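Good rules for the hand that holds the gripper

I have worked in standards for machine handling since I moved to Canada, and I want to write about a part of our field that has almost no rules. I mean the collecting of examples by people, in ordinary homes, with a hand-held gripper.

For the robot arm behind a fence we have many pages. The safe distance is written down, and so is the colour of the stop button. But when a person takes a gripper into a bedroom and works through a heap of clothes, the rules are often one sheet, and this sheet speaks mostly about file names. I read 27 such sheets last January. Only six of them said how long a person may work before a rest. 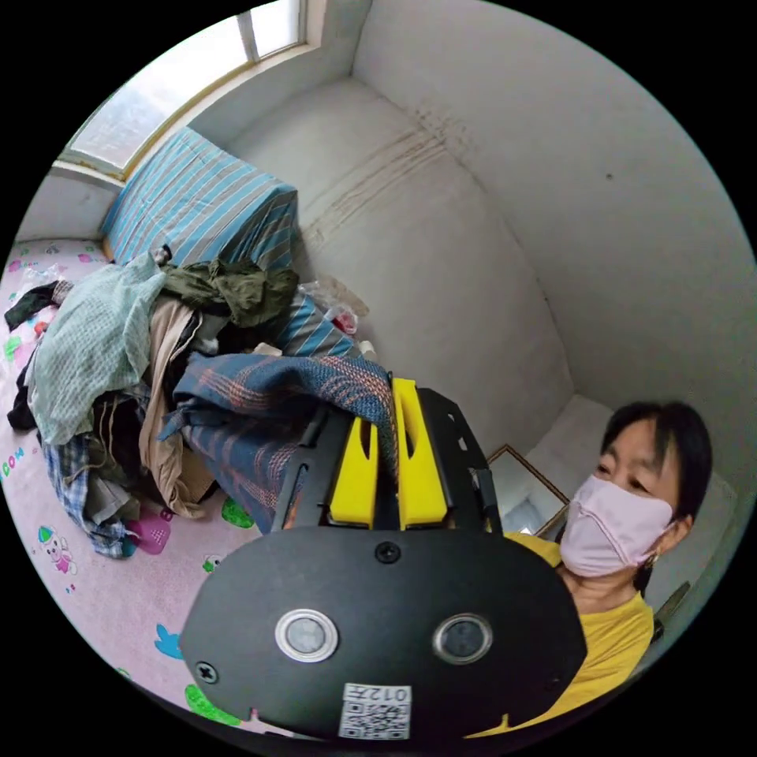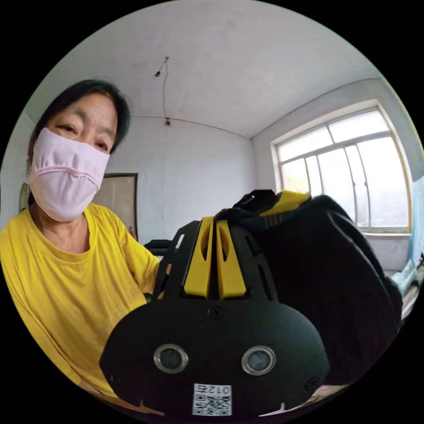
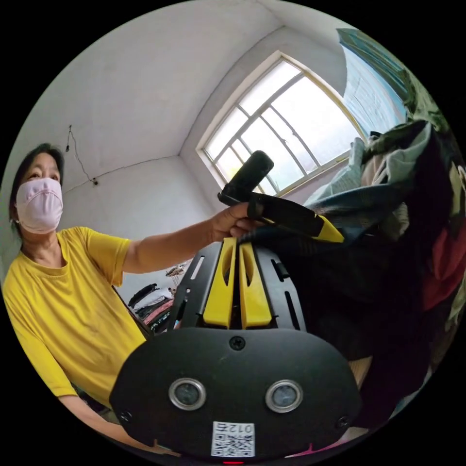
Work with a hand-held gripper in a room with clothes and bedding.

My first proposal is about the body. A tool held in front of the chest for a whole morning is a load, even when it is light. I would ask for a break of ten minutes in every hour, paid, and for the weight of the tool to be printed in the instructions. Deepika Marar, with whom I sat on the Tullau working group, thinks that a fixed break is too stiff and the worker should decide. I respect this, but a worker who is paid by the piece will decide to continue.

My second proposal is about the home. A bedroom shows a lot about a family: what they wear, what they hang on the wall. Permission should be asked for each room separately, in the language of the household, and it should be possible to take it back later. The draft from Aveck has one signature for the whole house. I find this too little.

The third matter is labels. Each tool should carry a number that can be read without taking anything apart, and the same number should stand in the record of the session. When Eino Partanen checked 3648 recordings for Nieminen, he could not connect roughly a tenth of them to any tool. If one of those tools had a bad finger or a loose screw, we will never find out which recordings it spoiled.

Some colleagues answer that rules come too early and will make small groups stop. I have heard the same said about gloves. My list fits on 2 pages, and most of it costs only a little time and some printer ink.

I sent the text to the working group on 2 July 2020. Eetu Peltonen has already returned it with many corrections to my commas, and one good question about who keeps the permission papers when a project is closed. I do not have the answer yet and would be glad to hear from readers who do.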